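Desks and desk sharing: frequently asked questions
Lundmont Workspace, second floor
Updated March 2022

Can I book the same desk every week?
Yes. Tell Wendy Pickering which desk and which mornings or afternoons you want, and she will block it out for up to a month. After that you need to ask again.

Are the desks in Rudd room all the same?
No. Most are straight. The long white ones have a curved cut-out in the front edge, which some people like to sit into and others find annoying. If you use a wide keyboard, ask for a straight one.

How much does it cost to keep a desk to myself?
A dedicated desk is £300 a month, or £400 with a lockable cupboard. Shared desks come with ordinary membership.

Can I leave my things out overnight?
Only on a dedicated desk. Shared desks are cleared at 7pm and anything left goes in the grey crate by reception. We keep it until the end of the following week.

Can I have drinks at the desk?
Yes, if they have a lid or a screw cap. Open mugs are fine in the kitchen and on the low tables. Please stand bottles at the back of the desk by the wall, away from the front edge and from anybody's laptop.

What about food?
Snacks are fine. Hot meals should be eaten in the kitchen.

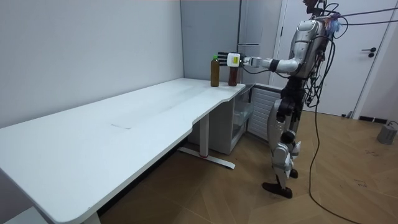

Bottles left behind are emptied and put in the recycling, so take yours with you if you want to keep it. Refillable ones go in the crate with everything else.

How do I clean a white desk?
Use a damp cloth and a drop of washing-up liquid, then dry it. The matt tops show smudges, and the scouring pads in the kitchen will make them worse. For pen marks, ask Kelly Catterall for the desk spray.

My desk wobbles. Who do I tell?
Check that nothing is caught under the feet, then email Kelly with the desk number. Please don't fold paper under a leg.

Can I move a desk?
Ask first. The long ones need two people and have to be lifted clear of the floor. Dragging them bends the feet.

I've lost a cupboard key.
Replacements cost £23 and take a few days to arrive. Ashley Wainwright can open the cupboard for you in the meantime.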